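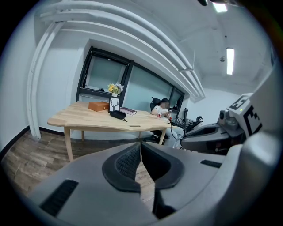

Wie viele Beispiele braucht man, damit ein Greifer eine einzige Aufgabe lernt?
Für unsere Übung rechnen wir mit 100 Durchgängen pro Aufgabe, und die müssen alle brauchbar sein.

Das ist erst mal eine Hausnummer, an der ihr euch festhalten könnt. Im letzten Kurs kam eine Gruppe mit 38 sauberen Durchgängen an, und das Modell hat den Gegenstand zwar meistens gefunden, aber beim Loslassen wurde es wild. Mehr Daten hätten geholfen, andere Daten vermutlich noch mehr! Die Gruppe hatte nämlich immer vom selben Startpunkt aus gegriffen. Bitte macht das anders.

Zum Ablauf. Ihr arbeitet mit zwei Handgreifern, links und rechts, auf jedem sitzt ein Marker mit schwarz-weißem Muster. Aus den Markern rechnen wir später aus, wo der Greifer im Raum war und wie er gedreht war. Ich sage es jedes Semester und ich sage es wieder: Ärmel hoch, Finger weg vom Marker. Wenn er verdeckt ist, reißt die Spur ab, und dann könnt ihr den Durchgang wegwerfen (ich hab selbst mal einen ganzen Nachmittag so verloren, sehr ärgerlich).

Vor dem Start legt ihr fest, was "fertig" heißt. Bei der Aufgabe Drondik zum Beispiel: Gegenstand liegt flach auf dem Tisch, beide Greifer sind offen und haben keinen Kontakt mehr. Erst dann Stopp drücken. Wer zu früh stoppt, bringt dem Modell bei, mitten in der Luft aufzuhören. 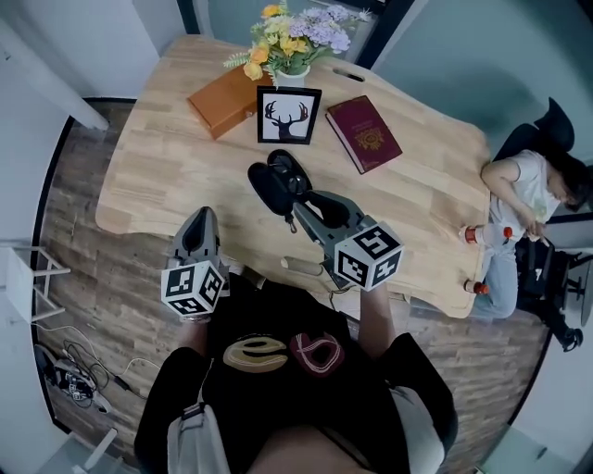
Abb. 2: Zwei Handgreifer über dem Tisch, die Backen des rechten sind offen.

Zum Tempo noch: langsamer, als ihr denkt, aber ohne Pausen. Wenn ihr überlegen müsst, überlegt vor der Aufnahme. Sota Nomura hat dafür einen guten Trick, er macht jede Bewegung einmal trocken durch und nimmt erst danach auf. Hab ich übernommen, klappt bei mir prima.

Der Tisch darf ruhig nach Alltag aussehen. Bücher, Vase, Bilderrahmen, alles in Ordnung - verschiebt die Sachen zwischen den Durchgängen, damit sich das Modell nicht an eine Anordnung klammert. Und falls etwas danebengeht: nicht löschen, sondern als Fehlversuch markieren. Die brauchen wir für den Vergleich mit dem Datensatz Misgate.

Abgabe bis Montag, pro Gruppe ein Ordner mit den Aufnahmen und einer kurzen Liste der Fehlversuche. Fragen zur Kalibrierung bitte an Renata Nowicki, alles andere an mich.

Zuletzt aktualisiert: Mai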